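## Budgeting for a two-arm sorting cell

Price the arms last. Start with the bench, rail and enclosure, then list what the grippers have to pick up. For the Pralesano cell, Kristof Koster set a ceiling of 3000 and put 1480 of it toward the arms.
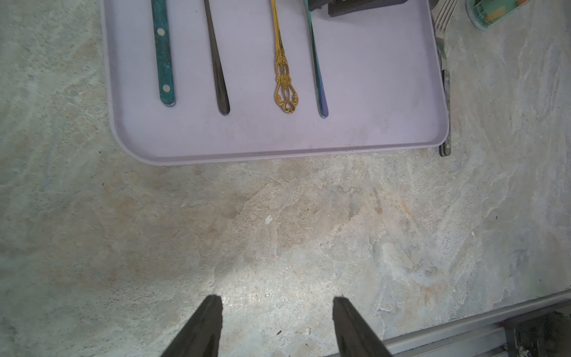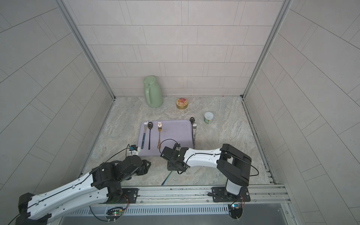
Spare gripper fingers go on their own line in the budget. Ours came from Flistito at 415 for the set, with a lead time of 14 days. Order them with the arms - a second shipment costs extra. Before you choose a finger shape, lay out your real items. A flat knife handle with rivets and a gold openwork handle like the ones on the lavender tray need separate grip trials, so allow bench time for each.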